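Open Day at Fover Fills the Old Records Hall in Krūmiņa

May 7, 2018 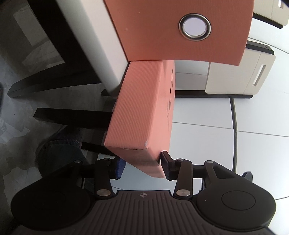
Duygu Yaman had come mostly to find out whether any of it would be useful in an ordinary office, and by the time the coffee was poured she had more or less made up her mind. It was the dull jobs that interested her, she said, the putting back and the taking down, and if a machine could learn those from people who did them every day, then she would happily give up an afternoon to show it how. She did wonder how long it would take to learn her filing system, seeing that her own colleagues still hadn't managed it.

Plenty of other visitors seemed to feel much the same way on Saturday, when Fover opened its workshop in Krūmiņa to the public for the first time since moving into the old records hall. The doors were supposed to open at ten, but there was already a good line along the wall by half past nine, and in the end the staff gave up and let everyone in early (a kind thought, and very welcome, as there was a sharp wind coming off the river). Around 240 people came through before closing, according to the list kept at the front desk, and quite a few of them went around twice.

The company has been working in town for a little over three years, mainly on handling everyday office things: box files, binders, folders, trays of mail and so on. Most of us have walked past the building plenty of times without having much idea of what went on inside, so it was a real pleasure to be shown around by people who plainly enjoy their work and don't mind being asked the same question over and over.

The heart of the day was the filing demonstration, which ran every half hour on the ground floor. Visitors were invited to pick up a hand-held gripper, a tool with two fingers that you work yourself, and use it to move box files from one place to another. The camera on the tool records what the fingers are doing as they go, and those recordings are later used to teach a robot arm to do the same job. Sang Cù, who led most of the sessions, told each group to take their time and not to worry about being neat, as the slow and clumsy tries are worth keeping too.

Slow and clumsy was about right for this reporter! A box file looks like the simplest thing in the world until you have to take hold of it with two fingers that aren't your own. Squeeze in the wrong spot and it swings around on you, and if you come at it from too high up you find yourself pushing it away. I did get mine onto the shelf on the fourth attempt, to some very generous applause from a family waiting behind me. Their youngest then took the tool and did it on her first go.

In the next room, Tâm Đào was looking after the robot arm itself, which the company calls Skemiter. It worked at a steady, careful pace, a good deal slower than a person would, and it stopped whenever anyone leaned over the yellow line on the floor. There were a couple of hitches. Just before noon the arm let go of a folder too soon and papers went everywhere, and the afternoon session started late while a cable was changed. Đào took it all cheerfully and used the wait to explain what had gone wrong with the folder, and I think a good many people found that more interesting than a perfect run would have been.

Asked how many practice recordings it takes before the arm can be trusted with a new task, Đào said there was no single answer, but that the present set for box files stood at 2904 and was still growing. Saturday's visitors will have added to it, as everyone who took a turn was asked beforehand whether their recording could be kept. The recordings don't include names, and anyone who preferred just to have a go without being recorded was welcome to do that as well.

Upstairs there was a quieter program of short talks. Traian Ciobanu spoke about the years he spent running the mail room at Treltach, the furniture maker across the river, and about which parts of that work he would have handed over gladly and which he would have wanted to keep. His talk had been planned for 19 chairs and drew a crowd that spilled out onto the landing, so he kindly gave it a second time after lunch. Several people asked him about jobs, as you would expect. His answer was that he'd like to see the question put to the people doing the work, early on, before anything is bought, and there was a good deal of nodding at that, especially from the back of the room.

Định Quan spoke after him on grip and touch, and had brought along a tray of used fingertip pads to pass around. They wear out faster than you might think, particularly on cardboard. He also had a box of odds and ends (a rubber band, a wet sponge, a paper cup, a single playing card) and asked people to guess which would be hardest to pick up. The card won easily, and the two schoolboys who had called it correctly were allowed to choose the next object. They chose a shoe, and a lively ten minutes followed.

Refreshments were laid on in the courtyard by the bakery on the corner, with the takings going toward new benches for the riverside path. The poppy seed rolls were gone by one o'clock, so anyone planning to come next time may want to make that their first stop and save the robots for afterward.

There will be a next time, too. Fover plans to open its doors again in October, with the date to be posted in the workshop window and on the board at the public library. In the meantime, the company is setting up small evening sessions where people can come in and record with the hand-held tools for an hour or so. There are 38 places to begin with, and no experience is needed, though under-sixteens must bring an adult. Names can be left at the front desk on any weekday afternoon, and the entrance is the green door on the courtyard side, as the one facing the street sticks badly in damp weather.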